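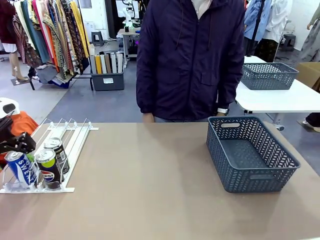
Why does my Collora label sheet print one row too low? The page scaling is set to "Fit" in the print window, and Collora needs it at 100%.

2 min read

Ticket opened 9 July 2023 by Inmaculada Segura
Product: Collora desktop, sheet template 25-up
Printer: Dedholm inkjet, rear tray

Hi team! First off, I love this program – I've been making shelf and pantry labels with it since June and my whole kitchen is hooked. My trouble is with the drink labels. Row one comes out fine on screen, but on paper everything slides down and the last row falls off the sheet. Plain paper does it too. I've restarted, reinstalled the driver and tried a new pack of Arrieta sheets.

Reply 1, support
Thanks for the great detail, Inmaculada! Please open Print, click More Settings and tell us what Scale says. Also check the paper size. Arrieta sheets are Letter, and the Dedholm driver likes to go back to A4 after a reinstall.

Reply 2, Inmaculada
It was on A4, good catch! I changed it to Letter and scale was on Fit, so I put that at 100%. Huge improvement – the last row is back. Now the text sits a hair too far left, maybe the width of a pencil line.

Reply 3, support
So close! Go to File, Sheet Setup, Nudge. Type 17 in the Right box (the units are tenths of a point) and print on plain paper. Hold it up to a window with a label sheet behind it and see if the edges line up.

Reply 4, Inmaculada
17 was a touch too much on the Saltier font, which is wide. I went back and forth a few times. With 17 and the font size dropped from 25 to 23, every label is dead center. They look wonderful!! Can I save the nudge so I don't have to type it in each time?

Reply 5, support
You sure can – click Save As Printer Profile in the same window and give it a name. It loads by itself whenever you pick that printer. If you swap to the front tray, make a second profile, as the two trays feed a little differently.

Reply 6, Inmaculada
Saved as "rear tray letter". Printing the spice jars next. Please close this one, and thank you!

Status: Solved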